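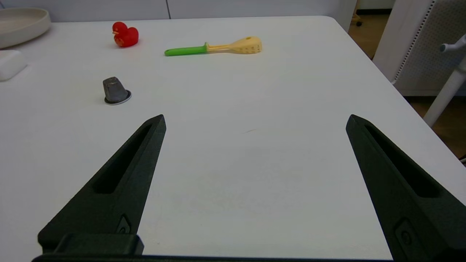

How often should a white play table be wiped down?
Once at the end of every session in which it has been used, and straight away after food, paint or modelling dough. A matt white top shows crumbs and small brown marks sooner than a patterned one. Small toys are lifted off first and wiped separately.

Which cleaner is suitable for the top?
Warm water with a little washing-up liquid, applied with a soft, well-wrung cloth. Follow with a second cloth and clean water, then dry. Rullstead tables leave the workshop with a matt finish, and soap film left on a matt finish dries as a dull patch that is easily mistaken for wear.

What should be kept away from it?
Scouring powder, wire wool, abrasive cream cleaners and the green side of a kitchen sponge. These polish the matt surface unevenly, and the shiny areas they leave cannot be made matt again. Solvents such as acetone may be used only as described under ink, below.

How are dried crumbs and food spots removed?
Lay a damp cloth over the spot for 7 minutes, then wipe. If anything remains, use the edge of a plastic card held nearly flat to the surface. Do not use a knife or a metal scraper.

Can ink be removed?
Washable felt pen comes off with soap and water. Ballpoint and permanent marker need isopropyl alcohol on a cotton pad, worked from the outside of the mark inwards. Acetone is a last resort, on a pad, for no longer than a few seconds, and the area must be rinsed afterwards. Children should be out of the room for both.

There is a thin grey line on the top. Is it a scratch?
Possibly. Many grey lines are deposits left by something harder or softer than the surface being dragged across it, such as a pencil or a metal buckle. Rub the line with a clean white eraser. A deposit will lighten or go. A scratch will stay, and a fingernail drawn across it may catch. 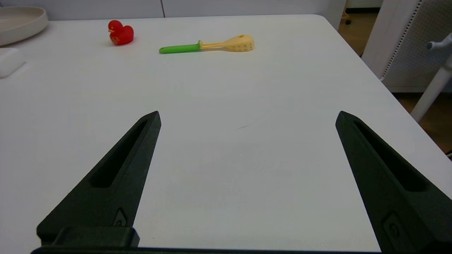
Short, thin grey mark on a white tabletop. Test with an eraser before treating as a scratch.

Can a true scratch be repaired?
A shallow scratch can be made less visible but not removed. Clean it, let it dry and apply the white filler stick from the Jirov care kit, wiping off the excess with a dry cloth. Deep scratches hold dirt, and a top used for meals should be replaced once it has several of them.

Do rubber and soft plastic toys harm the surface?
Not in normal play. Trouble comes from storage: a coloured soft plastic toy left on one spot for weeks, particularly near a radiator or in a sunny window, can pass some of its colour into a white finish. Red and dark blue are the usual culprits. Put bath ducks and similar toys away in a box overnight.

How should small toys be cleaned?
Hard plastic play food, spoons and spatulas can be washed by hand in warm soapy water. Where a toy has holes or dimples, use a soft toothbrush. Toys with a hole in the base should be squeezed out and left to drain with the hole facing down - water trapped inside goes stale and ends up on the table.

Are the corners safe for small children?
The corners of Rullstead tops are rounded. Rounding reduces the injury from a knock but does not prevent one, and adhesive corner pads may be added. Remove old pads slowly after warming them with a hairdryer on its low setting.

How much clearance does the table need?
Allow 550 mm between each long edge and the nearest wall or cupboard for a seated child, and 1,000 mm where an adult has to pass behind. These are our own planning figures. Local rules for nurseries may ask for more.

Can the top be replaced without the legs?
Yes, on all Relon and Agarwal frames. Spare tops are listed under part 139 in the spares catalogue. The frame must be laid upside down on a blanket for the work, and the fixings tightened by hand before the final turn with a key. Frames sold before the February catalogue have a different hole pattern and need the adaptor plates.

The top has yellowed near the window. Is this covered?
No. Gradual colour change from sunlight is treated as wear. Turning the table end to end every few months evens it out.

Does the guarantee cover stains?
It covers faults in material and assembly. Stains, scratches and heat marks are excluded, as is damage from any cleaner named above as unsuitable.

Page last revised 13 December 2021.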